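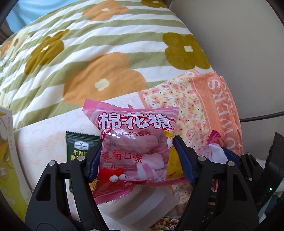 Strawberry marshmallows, held in the blue pads.

Home | Reviews | Workshop | Kit list | About | Contact

I have had the Grinar hand-held gripper on loan from Collton for six weeks now, and it goes back on Thursday, so I am writing this up while I still have it next to me.

For anyone who hasn't come across these, it is a two-fingered gripper that you hold yourself. You squeeze, the fingers close, and the camera records what the fingers are doing. You do a task lots of times, and the recordings are used to teach a robot arm the same task later on. I don't own an arm that could make use of it yet. I wanted to know if the hand tool was pleasant enough to use for hours, as that is most of the job.

The hire works like this. Collton charge £114 a month for the gripper, the camera and the charger, plus a deposit of £600 which you get back if nothing is broken. Postage is included both ways. You can add the MacDonald storage plan, which uploads your recordings overnight, but I didn't bother and used my own disk.

Setting up took me most of an evening. The printed guide is two sides of A4 and skips a step: you have to calibrate the fingers fully open and then fully closed before the software will let you record. It only mentions fully closed. I emailed and had an answer by nine the next morning, so no complaints about the support.

The fingers are black with open slots cut through them, and there are two blue pads on the end of each. I like the slots. You can see part of what is behind the finger when you are lining up, and I missed fewer picks than I did with the older Fistach tool, which has solid sides. The pads are the best part of the kit. On the marshmallow bag they pressed in at the edges enough to crumple the plastic a little, and you feel that through the handle before you see it.

I did nearly all my practice with snacks, on the spare bed. Bags of sweets are awkward things. They change shape, they are shiny, and the weight moves about inside. I started with boxes and they were easy from the first go. The bags took me several days before I stopped pinching them by the seal. Big floral packaging next to a flowered quilt also makes for a very busy background, and I had wondered if the tracking would struggle with it. In 90 recordings it lost its place 6 times, and four of those were me turning my wrist too fast. The other two I can't explain.

Working on a bed has one drawback, which is that everything sinks. Put a bag down a bit firmly and its neighbour leans over. I tried the kitchen table for a few sessions and my results were neater there, but I also got a sore back, so I went back to the bed.

Now the things I didn't like. The tool is heavy at the front. After twenty minutes I wanted to swap hands, and the grip is shaped for the right hand only. Collton say a left-handed version is planned but wouldn't give me a date. The bolts on the fingers needed a quick tighten in the second week, and there is no key in the box to do it with. I had one the right size in a drawer – you may not.

The view is also very wide and bends a lot at the edges. You do get used to it, and it means you rarely lose the item you are after, but reviewing a long session made me feel a bit seasick. The software has a setting to flatten the picture. It works, though it doubled the time to load each clip on my laptop, so I left it off.

Battery life was fine. I got a whole morning out of a charge, with breaks for tea. The charger gets warm but not worryingly so.

Would I hire it again? Yes, for one month, with a proper list of tasks ready before it arrived. Six weeks was too long for what I had planned and I spent part of it with the thing sitting on a shelf. Buying one makes no sense for me until I have an arm to go with it. If you already have the arm, I would ask Collton for the purchase price and check that they include spare pads, as mine had started to look a little worn by the end.

I'll post the recording settings I used once I have tidied up my notes.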